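Re: [lidenix-users] grasp planner branch

Jong-dae Bae wrote:
> Does the new sampler run on the full arm yet, or only on a free hand?

Full arm now, and I love it! The branch gave me 274 candidates out of 490 seeds.

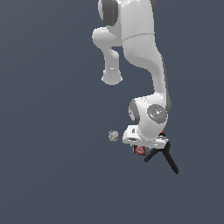

Does it need a table in the world file?
Leave the table out; the planner only reads the object mesh and the arm model.

Next up is the finger clearance check, my favorite part. Please try it on your own meshes!

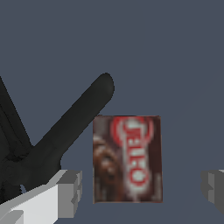
Black hand and JELL-O box, simulator view

Paraskevi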